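About Plikow

Plikow is a small wallpaper and wall-covering studio, and we really do love walls. We started out in a rented garage with one long pasting table, printing florals for friends who were doing up old cottages, and the colour cupboard has been overflowing ever since (it now holds 373 swatches, every one of them labelled by hand).

We design everything in-house. A pattern usually begins as a pencil drawing or a bit of cut paper, then gets coloured, re-coloured, argued over and hung on the test wall for a few weeks so we can live with it. Greys that look lovely at lunch can turn green by dinner!

Our ranges

Lumanlan is our botanical range, full of gum leaves and banksia. Jarkuvow is the loud one: animal spots, checks and big stripes, in eight colourways. If you're nervous about a bold print, try it in the laundry or the powder room first. You'll be back for the hallway.

Samples are A4 and we'll post you up to three at a time. Tape them up, move them about, look at them with the lamps on.
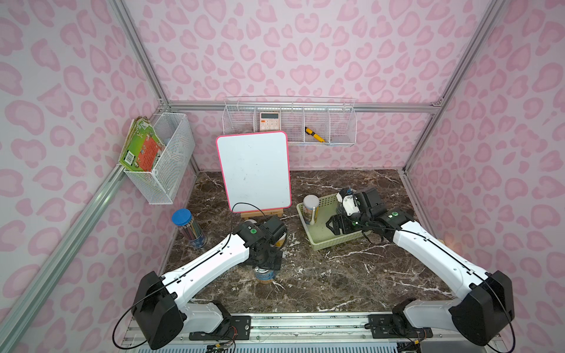

Amber Nijs
Founder and pattern designer

I grew up in a house where every room had a different paper, and pink was always my favourite to work with. It's warm, it's kind to old plaster and it gets along with dark floors far better than people expect. Lieven Declercq runs our hanging workshops each August, two days of pasting, trimming and matching repeats, and beginners are very welcome. Bring an apron and a tape measure.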